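Progress report to the Bridach Fund
Ceasefire Line Monitoring and Civilian Warning Project, Skunarville and Ilville districts
Reporting date: Tue 13 October

1. Period covered

This report covers the second half of the grant year. It follows the layout your office asked for in the spring, with the incident figures first and the budget notes at the end. The full incident log went to you separately on the shared drive.

2. Incidents recorded

Our observers logged 1,767 incidents along the line during the period. An incident is any firing, explosion, drone flight or armed crossing that was heard or seen from one of our posts and written up on the same shift. Small arms fire makes up most of the total. Mortar and rocket fire was less frequent, but it accounts for nearly all the damage to houses and farm buildings.

Of the total, 68 incidents involved rounds landing on the Ilville side of the line, outside the military zone. Most fell on open ground. Where we could reach the site, the team measured the crater, noted the direction of the marks and talked to residents. We did not try to say who fired. Our mandate is to record the place, the time and the effect, and both liaison offices have accepted our reports on that basis.

Six civilians were injured in the period. All were treated at the Ilville district hospital and discharged. There were no civilian deaths in the area we cover, though there was at least one reported north of our last post that we could not confirm.

Night firing rose in the last weeks of the period, mainly opposite the quarry road. Residents there have gone back to sleeping in ground-floor rooms, and two families have left to stay with relatives in Skunarville.

3. Access

Access was better than in the first half. The Skunarville authorities renewed our movement permits without delay, and the checkpoint at the reservoir now lets our vehicles through on a list instead of calling each one in. The Ilville side still asks for written notice a day ahead. That works for routine patrols and is no use when we need to see a site while it is fresh. We have raised this at each liaison meeting and were told it is under review.

Two posts were closed for part of the period. The hill post lost its road to a washout and was reopened once the district had graded the track. The post by the old customs house was closed on the advice of the local commander after fire passed over it on several evenings. We moved that team to the school roof, where the view is poorer to the east. Log entries from the school roof are marked so that readers can allow for this.

4. Warning system

The Huang siren units have been installed in six villages. Each unit is set off by phone from the duty room, with a hand switch at the village office as a backup. We tested all of them twice. On the first test, two did not sound because the phone signal dropped. Both were fitted with taller antennas and sounded on the second test.

Response among residents is mixed. In the villages closest to the line, people go to shelter when the siren sounds. Farther back, many people step outside to see what is going on. We have held evening meetings on this and will hold more once the harvest is finished. The printed shelter cards need to be redone, as the first batch showed a shelter that has since been locked by its owner.

The warning time is short. For mortar fire it is often too short to be of use, and we have said this plainly at the meetings -- people should not wait for a siren if they hear outgoing fire. The system does more good on days of sustained shelling, when the first rounds give notice of the rest.
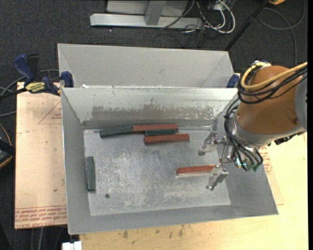 5. Staff and training

All observer positions are filled. New observers completed the standard course, which covers crater measurement, sound bearings, log writing and first aid. The first aid section was extended by a day at the request of the hospital. We still need more observers who can work in both local languages. At present the night shift at two posts depends on a phone interpreter, and this slows down the first report.

Staff turnover was lower than last year. Shift lengths were cut at the posts nearest the line, and this seems to have helped.

6. Budget

Spending is in line with the approved budget, with two exceptions. Fuel is over, owing to the detour while the hill track was closed. Vehicle repair is also over, mostly for tires and one replacement windshield. Both were covered from the travel line, where we had savings after the regional meeting was held online. No new funds are requested for this.

We ask for your approval to move the unspent part of the printing line into the next period, to pay for the new shelter cards.

7. Plans for the next period

The main tasks are to return the customs house team to its post if conditions allow, reprint the shelter cards and finish the village meetings. We also plan to add a siren unit at the quarry road settlement, subject to a site check by the supplier. Winter supplies for the hill post should be in place before the road becomes difficult.

The permits on the Skunarville side run out in December. The renewal papers have been submitted. If they are late, patrols on that side will stop and the posts will carry on from fixed positions until the papers come through.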